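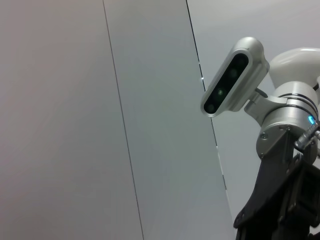 Wall Panels, Seams and Other Things You Will Stare At

Posted Thursday, July 16, 2026
Filed under: Walls and Surfaces

Pale grey is sold as the color that hides everything. Whoever came up with that has never wiped a pale grey panel with a damp rag at four in the afternoon, when the sun comes in sideways and shows you every arc your arm made.

I have lived with plain panels in the workshop for six years now and have cleaned them badly in most of the available ways. What follows is what I do these days.

Dust first, dry. A clean microfiber cloth, top to bottom. If you go in wet, the dust turns to paste and the paste heads straight for the seams, where it will outlive you.

For the washing, 1000 ml of warm water and a small squirt of dish soap. A small squirt. My neighbor Riet Visser uses what I would call a hearty pour and then spends the rest of the day rinsing. Wring the cloth until you think it's dry, then wring it again. Work one panel at a time and finish it before you start the next.

Then plain water, then a dry towel. Skipping the towel is how you get the arcs.

Seams

The thin dark lines between panels collect whatever the room is producing. Sawdust in my case, flour in my sister's. An old toothbrush is too fat. Wrap one layer of cloth over a plastic putty knife and draw it down the line in a single pass, then move to a fresh bit of cloth. Going back and forth just relocates the dirt.

Please don't use a screwdriver. I have a scratch 302 mm long beside the door to remind me.

If the seam has been caulked, look for places where it has pulled away before you let any water near it. Unsealed seams should get the dry treatment only.

Panels that don't match

Two panels from the same stack can look like cousins instead of twins, one a little pink, the next a little blue. Before you write an angry letter to the supplier, look again in the morning, and again with the lights on. Flat surfaces at slightly different angles pick up different colors from the floor, the window and your shirt. If you still see it under every light, check the batch numbers on the back, assuming you were smart enough to write them down before you put the panels up. I wasn't.

Marks

Pencil: white eraser, light hand.
Tape residue: warm it with a hair dryer on low, roll it off with your thumb. Tedious, works.
Shoe scuffs: tennis ball.
Grease: the dish soap again, left on for a minute.
Melamine sponge: try it behind something first. It is very fine sandpaper with good publicity, and it will leave a dull patch on a satin finish or a shiny one on a matte finish.

Mieke Cuypers wrote in after the November page to recommend baking soda paste for scuffs. I tried it. The scuff came off and so did some of the sheen, so I have hung a calendar there.

Next time: drawer runners.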